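Our school board asked the clubs to justify their budgets in August, and the robotics club came out near the bottom of the list. The complaint, as I heard it from two parents and a board member, is that the students no longer build anything. They spend a semester on household chores. They fold, straighten and carry, and at the end there is no trophy. I have coached the club at Celstead for long enough to remember the trophies, and I think the chores are the better program.

The old season went like this. A kit arrived, the rules arrived, and 20 students built a machine that picked up plastic rings and dropped them on pegs. Everything was rigid. Every ring was the same size. The floor was flat, the walls were white, and the lighting was whatever the gym had. Our best year we scored 141 points and went to the state meet. The following week I asked the team what the robot would do with a sock. Tadeo Urrutia, who had written most of the code, thought about it and said it would drive over it.

That is not a criticism of Tadeo. He had built what the rules asked for. But the rules had taken out the hard part of the problem before we ever saw it. In a house very little is rigid and hardly anything sits in a marked spot. Cloth is the worst of it. It has no fixed shape, it slides over whatever is under it, and a printed pattern tells you less than you would expect about where the edge is.

So we changed the work. Students now take a hand-held gripper into an ordinary room, do a chore with it, and record what it sees. Back at school they sort the recordings, label them, and train a small model on them. The bedroom sessions have become the center of the course. 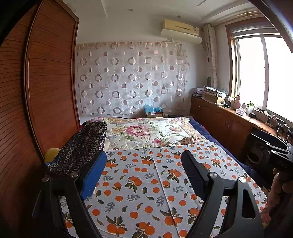
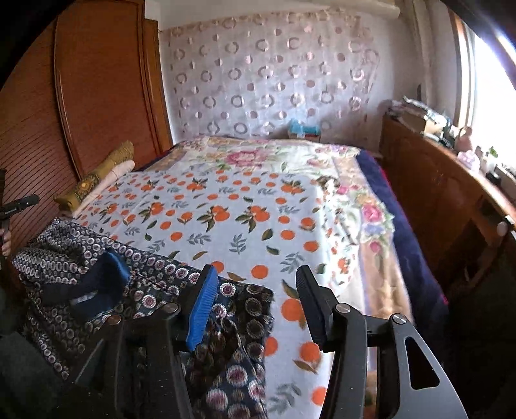

Most people who look at our recordings see a bed with oranges printed on the sheet and wonder where the engineering is. My students see a light sheet over a busy floral quilt, a dark cloth with its own pattern, a blue blanket down one side, and a window bright enough to wash out to white. Each of those is a separate problem for a vision model. Yara Dabbas spent three weeks on the question of where one printed fabric stops and another starts. She began by looking for changes in color, and that failed on any quilt with more than a few colors in it. The bright areas gave her trouble as well – a pixel value of 255 in every channel tells you the sensor has hit its limit and nothing about what is there. She learned more about cameras from that than I managed to teach in a full unit on them.

The gripper matters too. When you pull a sheet with your hand you don't think about it. When you pull it with two stiff fingers you have to decide where to pinch, how much cloth to take, and which way to drag. Students who had never thought about their own hands start arguing over whether to grab a corner or a fold. Cristóbal Ulloa rewrote our notes on grasping twice, and the second version is good enough that I hand it to new members on their first afternoon.

There are fair objections. Bautista Carrasco, who coached with me through the competition years, says we have lost the building, and he is partly right. Our students used to leave knowing how to tap a hole and wire a motor controller. Now some of them don't. This year I have put back six weeks of shop time, and I'd like to have more. He also says that sorting recordings is dull. It is. We had 2,425 clips to go through last semester and two students quit over it. I don't have a good answer for that, except that we now split the job into half-hour shifts and stop at 4:30.

The other objection is privacy, and I take it more seriously than the board did. A bedroom is somebody's home. We ask for written permission, we let families look through the clips first, and anything they want deleted gets deleted. I would want any school copying us to start with that paperwork.

As for the trophy, I understand why people miss it. It sat in the case by the front office and visitors could see it. A labeled set of clips doesn't go in a case. But when I asked this year's group about the sock, they wanted to know what it was lying on and where the light was coming from.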